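The Night Ferry to Prilton

I have to tell you about the ferry, and I have to tell it fast, before my sister gets hold of the story and tells it her way, with weather in it. There was no weather. It was a flat, mild night in February and the water in Endora harbor looked like something you could iron a shirt on.

We'd come down the hill with everything we owned in two suitcases and a cello. The cello was my mother's. She hadn't played it in years, but she carried it like a person she was walking home from a party, one arm around its waist, talking to it on the steep parts. My sister had the big suitcase and I had the small one, and I was nine, and I had never been on a boat, and I want you to understand that I was so happy I could hardly keep my feet under me.

The ferry was called the Strömberg. It had the name painted on both sides and again over the door to the lounge, in case you forgot in between. It was the biggest thing I had ever seen that moved. It had a smell too, and I can still get it back if I shut my eyes – diesel and oranges and wet rope, and under that something sweet like the inside of a cookie tin. I've been on a lot of ferries since, better ones, with carpets, and not one of them has smelled half as good.

"Number 210," said the man at the top of the ramp, and he gave my mother a brass key with a wooden tag on it. A key! To a room! On a boat! I asked if I could carry it and she said yes, and I carried it in my mouth up the first flight of stairs because I needed both hands for the rail.

Cabin 210 had 3 bunks, a sink that folded into the wall, and a round window exactly the size of my head. I know because I put my head in it. My sister took the top bunk without asking and my mother put the cello in the bottom one, under a blanket, with the pillow tucked by its neck. That left one bunk for her and me, and she said we'd fit fine if I agreed not to be all elbows. I agreed. I would have agreed to anything.

Then the engines started, and the floor began to hum, and the cello hummed back.

I mean it. It wasn't loud. It was one low note, the lowest string I think, coming up through the blanket like a cat that had decided to like you. My mother sat down on the edge of the bunk with her coat still on and put her hand flat on the wood and didn't say a word. My sister hung her head over the side, upside down, with her braids dangling.

"It's doing it by itself," she said.

"It's saying hello to the boat," I said, and for once she didn't tell me I was being stupid.

We were supposed to go to sleep. It was eleven hours to Prilton, where my aunt had a house with a spare floor, and my mother had a job waiting at the Grokberg cannery that she had already told us not to ask about. But how can you sleep with a cello going? The engines would change, up or down a little, and the note would stop, and we'd all hold our breath, and then another string would pick it up, a bit higher, a bit rougher. My sister started guessing which one would be next. She had a good ear even then. I had no ear at all, but I guessed too, louder than she did, and I was right twice and made sure they knew it.

Sometime after midnight there was a knock. It was an old woman in a long green robe, from the cabin across the passage, and I thought she'd come to complain, and so did my mother, who started saying sorry before the door was all the way open.

"What is that?" said the old woman. "Is it a cello? Please tell me it's a cello. My husband says it's the pipes and we've bet a breakfast on it."

So of course she had to come in, and then her husband had to come in and see what he'd lost to, and he was a very wide man in striped pajamas who had to stand in the sink corner with his arms held in. He listened with his mouth a little open. He said he'd been taking the Strömberg back and forth for half his life and had never once heard it sing. Then he went across the passage and came back with a paper bag of almonds and a flask, and my mother, who did not drink and did not talk to strangers, had a swallow from the flask and told them both her whole name and where she'd learned to play.

"Well, go on then," said the old woman.

"Oh, no," said my mother. "No, it's been too long. And the hour."

"The boat's already playing it. You'd only be helping."

I can see my mother looking at that cello. She looked at it the way I looked at the top bunk. Then she took her coat off at last and folded it, and she asked my sister to come down and hold the door open with her foot so there'd be room for the bow.

She played sitting on the small suitcase. She had to tune first, and that took a long time, and the pegs squeaked horribly, and I thought it was wonderful. Then she found the engine's note and settled on it, just leaning on it, long slow pulls with the bow, and she built something over the top. I don't know what it was. I've asked her since and she says she doesn't either. It had a piece of a lullaby in it, and a piece of a song from the radio that year, and a good many wrong notes that she went back and shook hands with.

People came out of their cabins. They came in socks and undershirts and one in a hat. They sat down in the passage with their backs to the wall, all along it as far as the stairs, and a baby got passed from lap to lap and never cried. My job was almonds. I went up and down with the bag, stepping over legs, giving everybody one almond each, very serious, until the bag ran out, and then I just went up and down anyway because I liked it.

I don't know when I fell asleep. I woke up in the bottom bunk, under the cello's blanket, with my cheek on the cello's pillow, and the round window was full of pink. My sister was already up on the suitcase with her nose on the glass. My mother was asleep sitting up, with the bow across her knees and her mouth open and her hair coming down on one side. She looked about nineteen years old.

"Look," my sister whispered. "Come here and look. That's it. That's Prilton."

I climbed up beside her. There were cranes, and a long gray roof, and gulls by the hundred, and a hill with small square houses going up it like stairs. Somewhere up there was a floor we were going to sleep on. The engines dropped down low, getting ready to turn, and behind us, all by itself, the cello said good morning.
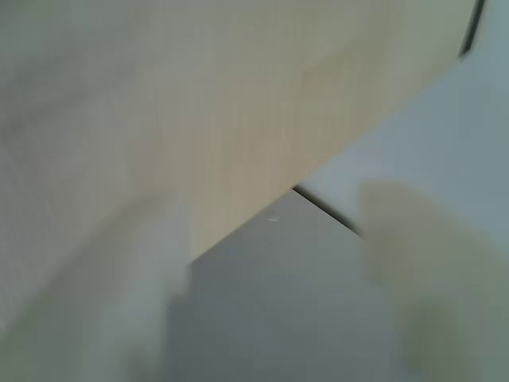
Going past too fast to catch.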